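Setting Up a Music Stand and a Shock-Mounted Microphone for Home Recording

A microphone placed next to a music stand picks up two things that are not music: page noise and whatever travels through the floor. Most of both can be removed before recording starts, by setting up the stand properly and seating the microphone correctly in its mount. The procedure below assumes a folding stand with tripod legs, a book of printed music, a small microphone stand and a spring-style shock mount. No tools are needed.

1. Open the legs

Loosen the clamp knob where the legs meet the center post. Pull the legs out until they are fully spread, then lower the post until it is just clear of the floor. Tighten the knob by hand. A post that touches the floor takes weight off the feet, and the stand will rock on tile or stone.

Check the rubber feet. A missing foot lets the leg tip buzz against a hard floor at certain low notes. Replacement feet for the Ramerau folding stands come in packs of 4 and fit most legs of the same diameter.

2. Set the desk

Raise the desk until the top line of the page is slightly below eye level. Tilt it back far enough that the book stays put with no clips on it. If you sing or play facing the microphone, avoid a nearly vertical desk, which reflects sound straight back at you and at the mic.

Turn the stand so that one leg points the same way the book leans. A heavy anthology on a light stand will otherwise tip backward when you turn a page near the end.

3. Secure the pages

Open the book at the piece and press along the spine with the flat of the hand. Swing one page holder over the left page and the other over the right. Place each rod where it crosses the fewest notes. It will cover something; move it between systems only if the rod is short enough to allow it.

For a piece longer than two pages, copy the extra pages and tape them side by side if the desk is wide enough. Otherwise mark the turn in pencil at the last rest before the page ends. My own copy of the Lirkholm studies has a turn at bar 136 with no rest anywhere near it — I stop there and edit the two takes together.

4. Place the microphone stand

Put the microphone stand to one side of the music stand, with its feet flat and clear of the other legs. Touching legs pass every knock from one stand to the other. For a seated singer or a small guitar, start with the microphone 37 cm from the source and adjust from there. A low tripod needs to go on a table or a box to reach that position.

5. Fit the shock mount and microphone

Thread the mount onto the pole before the microphone goes in. Turn the mount, not the pole. Stop when it is snug; the fine threads on small stands strip easily.
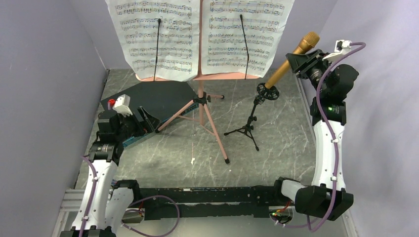
Text: Mbali Nkosi | Home Recording | January 2020

Hold the microphone by the upper body, close to the grille, and bring its lower end into the mount at an angle. With the end started, straighten the microphone until it lines up with the mount, then ease it down. Keep pressure off the mesh, which dents.

On a spring-style mount, squeeze the grips open while the body passes through, then release them. The microphone should hang free of the outer ring on all sides. If it leans against the ring, the suspension does nothing. Connect the cable last and leave a loose loop below the mount, taped to the pole, so the cable cannot pull.

6. Test

Record 5 seconds of silence, then tap the floor with a heel, turn one page and tap the music stand once. Play it back on headphones. A dull thump from the heel means the microphone or its cable is touching something. A rattle from the stand is usually the clamp knob or a loose page holder. Correct one thing at a time and repeat the test.

Related
Sison desk clips: fitting and adjustment
Replacing the elastic in an older shock mount
Kundton pop filter, long-term notes
Reading lights that do not hum
Coming in February: quieter chairs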